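4.3 Stoffbespannung anbringen

Die Wandbespannung Pilach wird in Bahnen von 230 cm Breite geliefert. Lassen Sie den Stoff vor dem Zuschnitt mindestens eine Nacht ausgerollt liegen, damit sich die Falten aushängen.

1. Messen Sie jede Wandfläche einzeln aus und geben Sie an allen Seiten 4 cm zu.
2. Schneiden Sie die Bahnen auf einer glatten Unterlage zu. Bei gemusterten Stoffen legen Sie zuerst die Rückwand fest und richten die Seitenwände danach aus.
3. Markieren Sie auf der Stoffrückseite oben und unten die Mitte.
4. Kleben Sie das Klettband (Hakenseite) auf die gereinigten Profile. Andrücken, dann 20 Minuten warten.
5. Setzen Sie die Bahn an der oberen Mittelmarkierung an und arbeiten Sie nach außen.
6. Ziehen Sie den Stoff nach unten straff – nicht zur Seite, sonst verzieht sich das Muster.

Hinweis: Großflächige Muster wirken auf den Seitenwänden oft größer als auf der Rückwand. Das liegt am Blickwinkel und ist kein Webfehler. 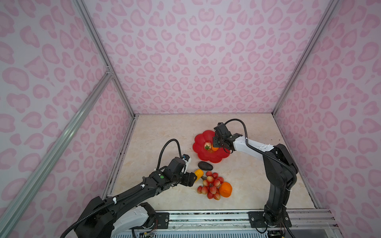
7. Schlagen Sie die Zugabe an den Ecken nach hinten um und fixieren Sie sie mit den beiliegenden Klammern. Für eine Bespannung in Standardgröße werden etwa 152 Klammern benötigt.
8. Prüfen Sie den Sitz nach einem Tag und spannen Sie bei Bedarf nach.

Vorsicht: Verwenden Sie zum Kürzen überstehender Kanten kein Messer direkt am Profil. Die Klinge kann abrutschen. Nehmen Sie den Stoff ab und schneiden Sie ihn auf der Unterlage.

4.4 Reinigung und Ersatzteile

Staub mit einer weichen Bürste entfernen. Flecken mit lauwarmem Wasser und wenig Feinwaschmittel abtupfen, nicht reiben. Die Bahnen sind bei 30 °C waschbar, das Klettband muss dabei geschlossen sein. Nicht in den Trockner geben – der Stoff läuft sonst ein und reicht unten nicht mehr bis zum Band.

Ersatzklammern bestellen Sie bei Barkar unter der Teilenummer 362. Klettband ist als Meterware erhältlich.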